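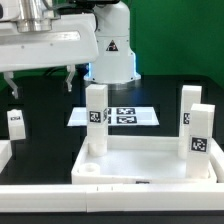 ## What I've been up to: the great recipe box project

If you've been reading this newsletter since the spring, you'll remember me grumbling about my grandmother's recipe boxes. Well, I finally opened them! There are 654 cards in there, and I've now read every last one, including the eleven (yes, eleven) versions of rhubarb cake.

My plan was to type up the good ones and call it a day. Then I got to the cards from her years in Dalen and slowed right down, partly over her handwriting and partly over the measurements. She wrote "a coffee cup of sugar" on almost everything. Which coffee cup, Grandma? I tried three from my own cupboard and got one decent cake, one brick and something my family ate with spoons.

I've been keeping track of it all in Plundex, the little list app a few of you recommended back in March. It's fine. I wish it let me sort by ingredient without tapping through four menus, but the search is quick and I can pull up every card with cardamom while I'm standing in the store.
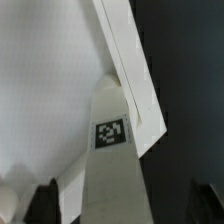
*Square marker on a pale gripper finger, close up.*

So far 54 recipes have made the "worth making again" list. My favorite is a potato flatbread she labeled only "Kinura, good one." I'm guessing Kinura was the bakery she liked, as the name is on the back of a few other cards too, next to prices. You roll the dough thin, cook it in a dry pan and eat it with too much butter. I made a double batch on a rainy afternoon and there was nothing left by 6 p.m.

The flops deserve a mention as well. I won't be making the fish pudding again, and the jellied beets went straight into the compost (sorry, Grandma).

Next month I'm starting on the Drundness box, which is mostly pickles and jam. I've bought 100 jar lids and cleared one whole shelf in the basement, so wish me luck! If anyone has a trick for getting plum jam to set without adding pectin, hit reply and tell me. And if your family measured by the coffee cup too, please go fill it with water, pour that into a measuring cup and send me the number. I'd love to compare.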